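Print this page | E-mail this page

Course notes, Unit 2: From head camera to grasp command
K. Tomaszewski
Revised June 2022

Where we are

Last unit we finished the camera model and you all got the projection code running on the Kinau set. Now comes the part I look forward to every year, which is turning what the head camera sees into something an arm controller can act on. We'll stay with store shelves the whole way through. Shelves are wonderful for this! They are built for people to look at and reach into, they have straight rails you can fit a plane to, and they're full of near-identical objects that will break your detector in interesting ways.

The pipeline

Write these four stages at the top of your notebook, since the lab code is split the same way:

shelf_fit - find the front rails and the supporting surfaces
propose - segment graspable items
track_hands - wrist pose and finger state for both hands
plan - pick an approach direction and a pregrasp pose

Each stage is a separate node in Gister and passes messages to the next. You can replay a recording and swap out one node at a time, and please do, it is by far the fastest way to find out which stage is lying to you.

Finding the shelf

Start with the rails. A painted metal rail with a strong color gives you a long edge, and two parallel rails plus a known shelf spacing fix the scale. Watch the camera tilt. When the head looks down into a unit, the upper shelf hides the back of the lower one and your depth there will be full of holes. Do not fill the holes by interpolation. Mark them unknown and let the planner treat unknown as occupied.

Repeated items

A column of the same bottle receding toward the back wall is a hard case. The detector fires on the front one with high confidence, then on the caps behind it, and non-maximum suppression may merge two bottles into one tall box. The Wieczorek baseline in the lab folder does this on 69 of the 2939 labeled frames. Run it, look at the failures, and sort them yourself before reading my notes on them. Shiny wrapping makes things worse: highlights move with the camera while the label stays put, so a tracker that locks onto the highlight drifts.

Two hands, two jobs

People reaching into a low shelf often use both hands, and the hands do different work. One grasps. The other rests on something solid. If your labeler calls both of them "grasp", the policy learns to close a gripper on the shelf rail (ask last year's class how that went). So we label contact type per hand:

G = grasp, fingers wrapped around a movable object
S = support, flat or open hand on a fixed surface
N = no contact

For S you also record the surface normal. For G you record the object ID and which part is held: cap, shoulder, body or base. The part matters a great deal to the planner. A shoulder grasp on a small bottle leaves the base free, so placing it upright is easy, but the cap has to clear the shelf above on the way out.

Cost terms for the planner

Total cost = path length + w1 * clearance + w2 * wrist turn + w3 * unknown volume crossed

Begin with all weights at 1 and raise w3 first. With w3 too low, the arm takes a lovely short path straight through the part of the shelf it can't see. Solve times on the lab machines should be about 24 ms per query; if yours are far above that, check that you are not rebuilding the collision tree on every call.

Lab work

Open the contact labeler in Pulico and label the training clips for both hands. Then rerun plan with S contacts kept as fixed points and again with them dropped, and compare the two paths in the viewer. Bring one frame that surprised you to the next class. I mean it, the odd ones make the best discussions.

Practice frame for the contact labels is on the last page. Left hand S on the upper rail, right hand G, part = shoulder.

Print this page | E-mail this page
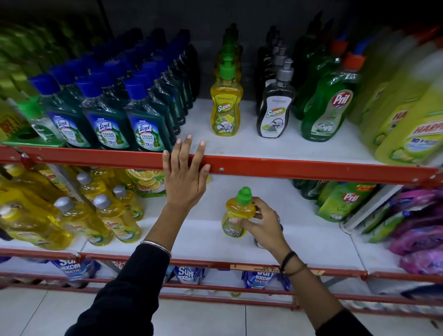 Fig. 1. Support and grasp contacts in one head-camera frame, dishwashing liquid shelf.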